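Guest room bed check - my list, with comments
Trallell house, upstairs back bedroom, February

I go through this one before anybody sleeps in the room, and once more after they leave. It started out as a list on the back of an envelope and Sheila Furnival made me type it up so she could do it too when I'm away. OK means I looked and I'm happy. FIX means somebody has to do something. My comments are the rambly parts, skip them if you're in a hurry!

FRAME AND LEGS

1. All bolts tight, including the two at the head end - OK
The Allen key is in the drawer of the nightstand, in the little tin. I gave the left side rail a quarter turn. It's always the left one.

2. Slats seated and none cracked - OK
One had crept out of its plastic cap again so I pushed it back in. If it does that again before spring I'm putting a screw in it.

3. Bed doesn't rock when you sit on the corner - OK
Sit down properly, don't just lean on it. I used to lean on it and call it good, and then my brother-in-law sat down to take his boots off and we all heard about it.

MATTRESS

4. Seams and piping, all the way around, with a flashlight - OK
You're looking for little dark specks, shed skins, anything that moves. Do the underside too. It's a two-person lift and I mean it, I did it on my own last year and walked like a crab for days.

5. Quilted side panel clean, no loose threads or holes - OK
Pulled stitches near the foot end, an old spot, same as before. I trimmed the thread.

6. Turned head to foot - FIX
Didn't get to it. Sheila, could you?

7. Mattress sits square, no gap at the wall - OK
I can get my hand down the gap but not my arm, and that's my test. (A small child's arm is a different matter, so when the grandkids come I roll a towel and wedge it in.)

BEDDING

8. Fitted sheet on tight, all corners under - OK
The white Nidlow one. It has shrunk a bit and you have to fight it, start at the head and work down.

9. Blankets dry, aired, no musty smell - OK
The fuzzy one holds on to smells like you wouldn't believe. An hour over the banister does it.

10. Nothing trailing on the floor by the door side - FIX
This is my big one. Somebody gets up at 2 a.m., doesn't know the room, gets a foot in the blanket and down they go. Fold it back or tuck it in. I keep finding it hanging over the corner and I keep fixing it, so this time I'm writing it down.

11. Cushions and small pads: covers zipped, no loose trim - OK
Decorative ones come off the bed completely if a baby is staying.

12. Nothing left lying on the bed - FIX
Cards, photos, pens, hairpins, the lot. Run your hand flat over the sheet. I found a thumbtack once and I have never gotten over it.

AROUND THE BED

13. Lamp cord behind the nightstand, plug cool - OK
New Skurinel lamp. The switch is stiff but it works.

14. Space heater at least 3 feet from any bedding - OK
And off when nobody's in the room, and never on the power strip. I've moved it to the window wall. The Unnithan manual is taped to the back of the closet door if you want the details.

15. Smoke alarm tested - OK
Press and hold. Battery changed this month - I wrote it on the inside of the cover.

16. Clear path to the door and hallway night-light on - OK
The suitcase stand has gone back in the closet. Guests put it right in the way every time.

LEFT TO DO

Turn the mattress, sort out the blanket, clear off the top of the bed. I'd do 6 first because there's no sense making everything nice and then stripping it again. Allow 20 minutes with two people, and initial the sheet inside the closet door when you're finished.

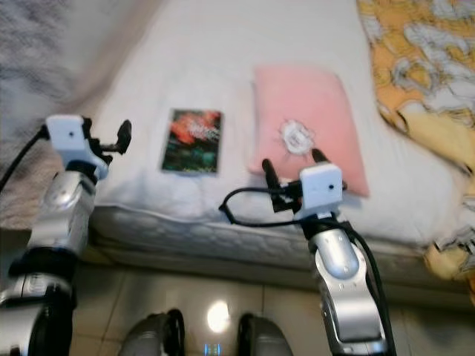

How often should the mattress seams be checked if the room hardly gets used?
Every couple of months is plenty, plus once after each guest leaves and any time a secondhand blanket or cushion comes into the room.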